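Trellero: who speaks first, and who gets quoted later

README for the October release

I started Trellero because I kept arguing with Wilfredo Sarmiento over whether small delegations ever get their wording into a final text (he says yes, I say only when a big one repeats it!). So I went and coded 300 public sessions of multilateral talks, mostly on fisheries and transit, and wrote down who took the floor, in what order, and who got named by later speakers.

What's in here: speeches.csv has one row per speech, and sessions.csv has one row per session. Delegations are codes, with the key in codes.txt. Please read it before you plot anything, I mixed up two of them myself for weeks.

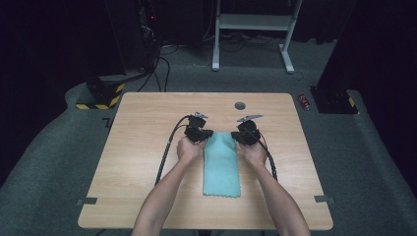 Paavo Manninen recoded 20 sessions blind and we disagreed mostly on what counts as a "mention". Thanking the chair doesn't. Saying "as my colleague noted" does, if you can tell which colleague. Some 800 speeches are still marked unclear, and I'd drop those for a first pass.

Interpreted speeches are coded from the English version only. Fixes are very welcome, just send me the row number and your reading of it.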